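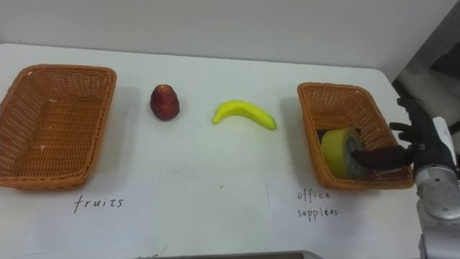

## Sorting tips from the Mavudura open day

Mavudura held its open day in November, in the unit behind the Orari tile shop, and I went because the leaflet promised a robot that tidies. I have spent years trying to get a household to put things back where they came from, so I took a notebook. What follows is what I wrote down, turned into tips for a kitchen or a workshop. None of it needs a robot.

### Label the place as well as the thing

The robot was working at a white table with two woven baskets. A sheet of paper by one said "fruits" and a sheet by the other said "office supplees". The spelling did no harm. Everyone at the table knew what belonged in which.

At home I had been labelling jars and tins but leaving the shelf bare. Once a jar was out, there was nothing to say where it lived. Now I put a strip of paper on the shelf edge and write the contents in thick black pen. Use block letters if your handwriting is like mine. Put the label in front of the container, flat, where it can be read from where you stand.

### Keep the categories wide

Şükran Dursun ran the demonstration. She told us they had started with 10 categories and spent most of their time arguing about the awkward items. They cut it down to 2 for visitors.

I tried the same with the drawer by the back door. It had separate sections for string, fuses, candles, batteries, picture hooks and so on. It now has two trays:

- things for mending
- things for a power cut

Batteries went in the second. It takes a few seconds longer to find a picture hook and a good deal less time to put one away.

### Use shallow baskets

A shallow basket lets you see what is in it and get a hand in from the side. Deep ones turn into layers. The robot's hand is black with several fingers, and it could get a finger down beside a roll of yellow tape in the basket without having to dig for it. I watched that and thought of our vegetable box, where the onions go in last and the potatoes underneath are forgotten.

For onions and potatoes, use a separate shallow basket for each. Keep both out of the light, and a little apart from each other. Line them with newspaper and change it when you refill.

### Clear the surface first

Before each run the table was cleared, and then only the things to be sorted were put down, with space between them. Do this with a kitchen worktop before you start on a cupboard:

1. Move the kettle, the toaster and the bread board right off.
2. Wipe down and dry.
3. Take out one shelf's worth and spread it so that nothing is touching.
4. Put away the things you are sure of.
5. Look at what is left and decide whether you want it.

Do one shelf at a time. I have emptied a whole cupboard in one go and ended up eating supper off my knees.

### Storing rolls of tape

I asked about tape, having a lot of it. A man from Domański, who supply packing materials and had a stall by the door, gave me these:

- Store rolls flat, on their side. Standing on the edge for months can leave a flat spot.
- Keep them away from radiators and sunny windowsills. The glue creeps out at the sides and picks up dust.
- Fold over the last bit of the end, 5 millimetres or so of a tab, and you won't have to hunt for it with a fingernail.
- If a roll has gone stiff, leave it in a warm room overnight before trying to unwind it.

Masking tape doesn't keep well. Buy it when you need it.

### Fruit on the table

Bananas ripen other fruit, so give them their own hook or bowl if you want your apples and pears to last. Put one in with hard avocados when you want the opposite. Check the bottom of a fruit basket every few days and shake out the crumbs and dried stalks.

### Practise on easy things

There were tally sheets pinned up near the tea urn. The total stood at 671 items put away since the project began, and Şükran Dursun said the early ones were nearly all simple shapes. Small children can learn to tidy in the same way. Start them on socks or wooden spoons and leave the jigsaw pieces until later.

### If you go

The next open day is planned for the same unit. Doors are at two in the afternoon. Parking is in the Otico yard next door, and you have to ask at the gate. Wear a coat, as the heating only reaches the front half of the building.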